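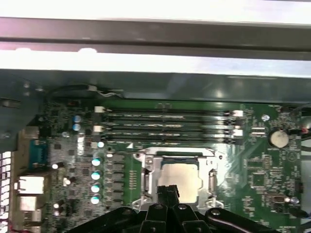 What is the difference between the spot price of natural gas and the front-month futures price?

The spot price is what buyers pay for gas delivered the next day at a given hub. The front-month futures price is for gas delivered over the whole of the coming month, in equal daily amounts. Both are quoted per million Btu, so people compare them directly, but they cover different delivery periods.

Asked by Suryani Wuisan, 31/05/2018

More detail: I follow gas prices because our greenhouse is on a variable rate from Ekora. In April the spot price jumped for 2 days and then dropped back, and the futures price hardly moved. My bill for that month went up less than I thought it would. Which of the two prices should I be watching?

3 answers

Araba Ansah
Look at your contract first. There should be a section called "index" or "pricing basis." Variable rates are usually set one of two ways. Some use the settlement price of the futures contract on the day it expires, and that one number applies to the whole next month. Others use a daily spot average at the hub nearest you.

If yours is the first kind, a short jump in spot during the month does nothing to that month's rate. If it is the second kind, two high days get averaged in with all the others, so the effect is small unless you burned a lot of gas on those days.

Spot moves more because it responds to tomorrow's weather and whatever is going on with the pipelines. A cold morning or a compressor outage can push it up quickly. Futures traders mostly look past that unless they think it will last, or storage is already low.

Also check the basis. The futures price is for delivery at one particular hub. Your local price can be higher or lower than that, and the gap changes with the season. Suppliers sometimes list it as a separate line on the bill.

Helpful: 22

Rohani Majimbun
Just watch futures, spot is noise. I quit looking at it years ago.

Helpful: 2

Sekar Nair
I would not go that far. We were on a daily index with Nollero for two winters and spot was the only price that mattered to us. It depends on the contract, like Araba said.

One thing to add is that the commodity is only part of the bill. Delivery charges and taxes don't follow either price. On ours the gas itself was a bit over half the total, so a 10 percent move in the market never showed up as 10 percent on the bill. Compare the per-therm supply rate from month to month and leave the total out of it.

Helpful: 8

Comment from Suryani Wuisan
Found it, page 2 of the contract. It is the monthly settlement plus a fixed adder. Thanks.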